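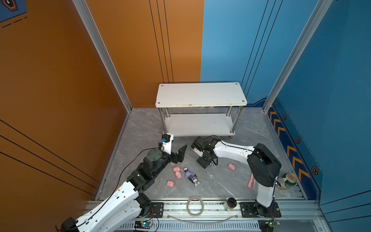
Cabine aux parois orange et bleues, sol gris à motif marbré.

Couleurs et signalétique : Mudow publie son guide à l'intention des exposants

Vendredi 1er mai 2020

L'association professionnelle Mudow met à la disposition de ses adhérents un guide consacré à l'usage de la couleur dans les stands, les cabines et les petits espaces d'exposition. Le document, élaboré avec le bureau d'études Bornis, fait suite à une consultation menée auprès de 723 exposants et aménageurs.

Les réponses recueillies font apparaître des pratiques très inégales. Si la plupart des entreprises disposent d'une charte graphique pour leurs imprimés et leur site, peu d'entre elles en ont prévu l'application à des parois, à des sols ou à des éléments de structure. Les teintes sont alors choisies au moment de la commande, parfois sur simple nuancier papier, et les écarts entre les supports donnent lieu à des réclamations.

Le guide comporte 17 fiches pratiques. Les premières traitent du choix des teintes dominantes, en particulier de l'association d'une couleur chaude et d'une couleur froide sur des parois voisines. Les suivantes portent sur les filets, les chevrons et les pictogrammes, pour lesquels le guide recommande de fixer une épaisseur de trait unique par espace. Une fiche distincte est consacrée aux revêtements de sol — question souvent renvoyée à la fin du projet, alors qu'elle conditionne la perception des couleurs murales.

Un chapitre rédigé par l'atelier Ibarra aborde la lisibilité des marquages pour les personnes malvoyantes. Il rappelle que le contraste de luminosité entre un signe et son fond doit être vérifié sous l'éclairage définitif du stand, et que deux couleurs vives peuvent se révéler difficiles à distinguer lorsque leur clarté est voisine.

Les recommandations n'ont pas de caractère obligatoire. Elles pourront toutefois être annexées aux cahiers des charges, selon un modèle de clause fourni en fin de volume. Les adhérents ont 30 jours pour transmettre leurs observations au secrétariat de Mudow, par courrier ou au moyen du formulaire en ligne.

Une version révisée paraîtra au mois d'août. Elle sera accompagnée de 3 modules de formation à distance, assurés par le centre Uvenen et ouverts aux non-adhérents dans la limite des places disponibles. Le guide est remis gratuitement aux adhérents — les autres entreprises peuvent en demander un exemplaire auprès du service des publications.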